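Teltwood Short Film Nights: the program is ready

17/07/2022

After two summers without a proper screen, Teltwood Short Film Nights comes back in November, again in the old Canel cinema. The selection is finished and the first tickets are already on sale for members of this newsletter.

We received 644 films this year and 101 of them will be shown. Kristýna Bednárik, who leads the selection, told me that the animation entries were the strongest and that the comedies gave her team the longest arguments. Two evenings are given to animation now, before it was always one. 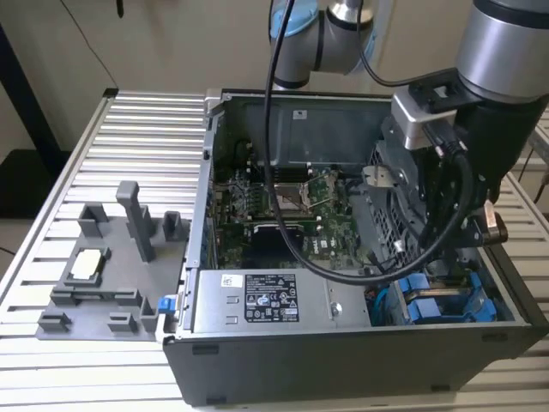
2 min read

The opening film is Fang, by Ebuka Akande. It tells the story of a night bus driver who finds a tooth on the back seat and tries to return it to its owner. It lasts 19 minutes and has almost no dialogue. I saw it on a small laptop and I still wanted to look behind my chair.

Eusebio Huanca will present his documentary Tromico on the second evening. He filmed in a mountain village where people have one projector and one film, which they watch every year on the same date. After the screening he stays for questions, in Spanish and English.

The closing evening belongs to Adom Antwi. He shows three of his early films with live piano, and the last of them was never shown in a cinema before.

Please notice that the balcony stays closed, so there are fewer seats than in the past. Members can reserve until the end of this month with the code 3303. Write the code in the message field of the order form, because the discount field does not work yet. If you bought a pass in the canceled year, it is still valid, but you need to choose your evenings again.

The full schedule with starting times will come in the next newsletter.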